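Pralik Tabletop Scene Pack

Simulated rooms for collecting manipulation demos
From Werkum
Pack of 800 scenes, single arm

I've been putting these rooms together for a good while now, and I'm so happy to finally have them on a page where people can get at them! Pralik is a pack of ready-made household scenes for anyone who's gathering pick-and-place examples in simulation and is tired of the same bare gray table (I know I was). You load a scene, take hold of the arm with whatever controller you like, do the task, and the episode gets saved with joint positions, gripper state, camera views and the text instruction.

The dining rooms are my favorites. Every one has its own floor, wall color and furniture, and the stuff on the table gets shuffled each time you reset - so you can't get lazy and repeat the same reach all afternoon.

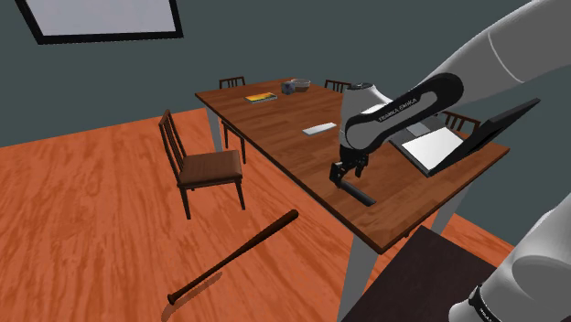
Ye-seo Ham
Scene design and demo collection, Werkum

I like this kind of table for a first session: a laptop, a mug, a bowl, a book, and a black rod lying right under the gripper near the front edge. The rod is a great warm-up, but try it a few times at different angles before you hit record. And yes, things sit on the floor too, like the baseball bat. I leave props like that in on purpose, and you can turn floor items off in the scene settings if they bother you.

A few things people ask me about:

Episodes
The starter set comes with over 1000 recorded demos, failed grasps included. They're tagged, so filter them out if you only want the clean ones.

Instructions
Each task has 2 wordings, one short and one more like how a person would say it. Deok-su Kwak wrote most of the long ones and they're much better than mine.

Replay
You can replay any episode with new lighting or textures without driving the arm again. Saves so much time!

Mobile bases aren't in the pack yet. I'm hoping for September, along with more kitchens. If you want a particular object in there, send me the mesh and a rough weight and I'll see what I can do.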